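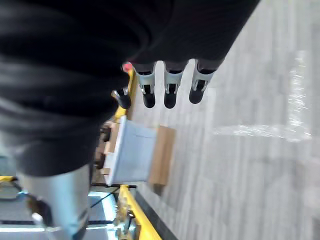
View from the wrist camera. Four fingers, black sleeve on the forearm, the container and the wooden block under the hand.

1/ I promised a small thread on the Stanell hand kit. My colleague Usha Kotian and I have it on rent from Weerakoon since February, and many of you asked if it is worth the money. I will try to be fair.

2/ First, the price. The rent is 4,000 per month with the wrist camera and the sleeve included. The arm is not included. We used our own, so please count this in your budget if you don't have one.

3/ The hand itself I like very much. The fingertips are black and the metal pieces on the fingers look solid. We have done 2,109 grasps until this morning, and I changed one fingertip only. The spare ones come in the box.

4/ The sleeve I did not like at the beginning. It makes big folds near the wrist and they take a good part of the camera view, you can see it in the upper left. Usha pulls it back before every session and fixes it with a strap. It helps, but after an hour it comes forward again.

5/ Camera: sharp when the arm is slow, soft when the arm is fast. The floor and even the container become a little blurred in motion. For our work it is enough. If you need to read small labels during movement, ask Weerakoon for a test before you sign.

6/ The software is called Avska. Installation took me 90 minutes, and most of this was my own mistake with the network settings. The manual is clear but the page about thumb calibration is missing in version 2. I wrote to support and they sent me the page the same evening — very polite people.

7/ Someone asked me to compare with Clomance. I had their kit for a short time last year. The grip was stronger, the fingers were slower to open, and there was no camera at the wrist. For cups and light boxes I prefer Stanell. For heavy parts I would go back to Clomance.

8/ We keep the kit for one more month. Next I want to try soft packages, and Usha wants to try it with a shorter sleeve that she is sewing at home. If you have questions about the rent contract, write them under this post and I will answer after 6 pm.

— Pavithra Murthy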